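The blackout blind that pays for itself, or so they say

Every February the same leaflets come through the door. Line your curtains, hang a thermal blind, watch the bills drop. The woman who agreed to talk to me spent 11 years selling window coverings in Dorberg, first on the shop floor and later writing the leaflets herself. She asked not to be named, as she still does the odd bit of work for people in the trade. I went in thinking she would defend it. She did, a bit.

"The basic idea is fine," she said. "Cover a cold window at night and you lose less heat. Your gran knew that. What I got tired of was the numbers."

The number she got most tired of was 1460. It was printed on the front of a Heydari leaflet as the pounds a household could save, in very large type. The small type said over ten years, and the smaller type said in a detached house with single glazing throughout.

"I asked how many of our customers had single glazing in every room. I was told it wasn't a helpful question."

I put it to her that most people read the small print these days. She laughed at that for some time.

Her view of the expensive end of the market is blunt. A made-to-measure set for a three-bedroom house was priced at 500 when she left, before fitting. A sheet of dark material fixed flat over the glass would, she claims, keep the street light out of a child's bedroom just as well, for the cost of a takeaway. 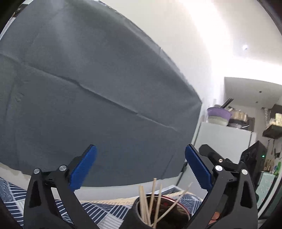

Does a home-made cover keep a room as warm as a bought one?

It depends almost entirely on the gaps. A bought blind that stands off from the wall lets cold air slide down behind it and out at the bottom, and a plain sheet fixed close on all four sides can do better.

I am less sure than she is. I have lived with a home-made cover and I know what happens to it by the second winter. It sags, it collects dust along the top, and someone in the house stops bothering to put it up. She conceded the last point. "Yes, well. The best one is the one you'll use. But that goes for the dear ones too. I've been in houses with 500 quid's worth of thermal blinds and every one of them rolled up at nine at night."
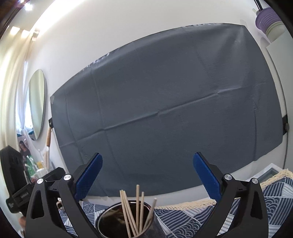

We moved on to fabric, where she has stronger feelings. The coating sold as Gelulent was, in her words, "a perfectly decent backing with a silly name". It blocked light. Whether it did anything for warmth beyond what any thick cloth would do, she could never find out. She asked the supplier for test results and was sent a brochure. She asked again and was sent the same brochure with a covering letter.

Did she carry on selling it? "Of course I did. I had a mortgage."

She is no kinder about the online reviews. When Bundus launched its stick-on range, the page showed 453 of them within what she remembers as a very short time, nearly all glowing, and many posted in the middle of summer. "Who can tell you in July that their bedroom's warmer?" I suggested that some people might have bought it for the light. She allowed that, though not with much grace.

There is a danger in talking to someone who has fallen out with her old trade, and I tried to keep it in mind. She had no paperwork to show me for most of this. Her memory for prices is good, and her memory for her own part in things seemed to me a little hazier. When I asked who had come up with the phrase "pays for itself", she looked out of the window and said it had been a team effort.

So what would she tell a person with a cold room and not much money? Seal the draughts round the window first, she said, and leave the blind until you have done that. Try a cheap cover for a month. Wipe the glass in the mornings, as any cover will make the damp on the inside worse, and this was something the leaflets never mentioned while she was writing them.

Her own windows, I noticed, had ordinary curtains, unlined. She said she had been meaning to do something about them.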